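Household Notes: Can a Machine Do It Yet?
Guidance on kitchen and utility-room chores, issued by the Planduddale Home Advice Service
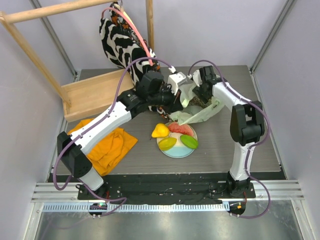
Purpose of this page

Members regularly ask the Service whether a robot can be relied upon for ordinary work in the home. The advice below takes the most common chores in turn, states what a machine may reasonably be expected to do at present, and gives tips for carrying out the same work by hand. It replaces the sheet issued in November.

The page was revised on 23 April 2019 by Rocío Cáceres and Nilton Chávez. Both have many years' experience of household instruction, and the opinions given are those of the Service.

Unpacking and putting away shopping

Two-armed machines are now being tried on bags, plates and cloths, and members should understand why such work is slow. A thin plastic bag changes shape whenever it is touched. A gripper may take hold of the edge quite securely and still be no nearer to what is inside, as the far side of the bag folds over or moves with it. One arm must hold while the other reaches in, as a person does without thinking.

When unpacking by hand, stand the bag upright against a wall or the back of the worktop and roll the rim outwards twice. Lift out heavy goods first. Soft fruit should go straight to a plate or shallow bowl in a single layer and should not be left under other items. Cloth bags are easier to manage than thin plastic, keep their opening better and may be washed at 40 degrees unless the label says otherwise.

Members who already own a machine of any kind with a gripper are advised to keep cables well clear of the work surface and to fasten them along the arm at short intervals.

Setting out fruit and plates

Firm objects of a regular shape are the easiest things for a machine to handle. Toy fruit is therefore a fair first test, but it is a generous one. A real pear bruises, and a cut slice of melon is slippery and drips. The Service does not regard success with toys as evidence that a machine is ready for the fruit bowl.

At home, wash fruit shortly before it is eaten and dry it with a clean cloth. Keep bananas apart from other fruit if slow ripening is wanted. Cut melon should be covered and kept in the refrigerator.

Folding cloths and tea towels

Folding remains a poor task for machines. A crumpled cloth has no obvious corner to take hold of, and several attempts may be needed before it can be laid flat. Amparo Rengifo, who teaches the linen class at Nedville, sets beginners the same exercise: find one corner, run the hand along the hem to the next, then shake the cloth once and lay it down. A person learns this in an afternoon.

Tea towels should be folded in thirds lengthwise and then in half. Cloths used for floors ought to be of a different colour from those used for dishes, and should be stored separately.

Vacuuming

This is the one chore for which the Service is content to recommend a machine without much reservation. Robot vacuum cleaners do acceptable work on hard floors and short carpet. Lift loose cables, rug fringes and small toys before starting, and empty the dust container after every run. Stairs, skirting boards and the corners behind doors must still be done by hand.

Washing up and laundry

The dishwasher and the washing machine are automatic in the middle and manual at both ends. Loading, unloading, sorting and hanging are still work for people. Scrape plates before loading, place knives point downwards and leave space between bowls. Turn dark clothes inside out and close all zips.

Small workshops

Members with a bench at home sometimes ask about arms for passing or sorting parts. Where the parts are identical and always arrive in the same position, a machine can do this well. In a mixed drawer of screws it will not repay the trouble of setting it up. Clear trays and plain labels are the better purchase.

Cost

Yeison Cuadros of the Paucar branch advises members to set a limit before visiting any showroom. For a household with a budget of 2,000 pounds, a good dishwasher and a robot vacuum cleaner will save more hours than any arm the Service has considered.

Further help

Enquiries may be made in writing to the Planduddale office. Copies of the laundry and linen sheets are held at the Nedville and Paucar branches and may be taken away free of charge. Members are asked to quote sheet number 39 when referring to this page.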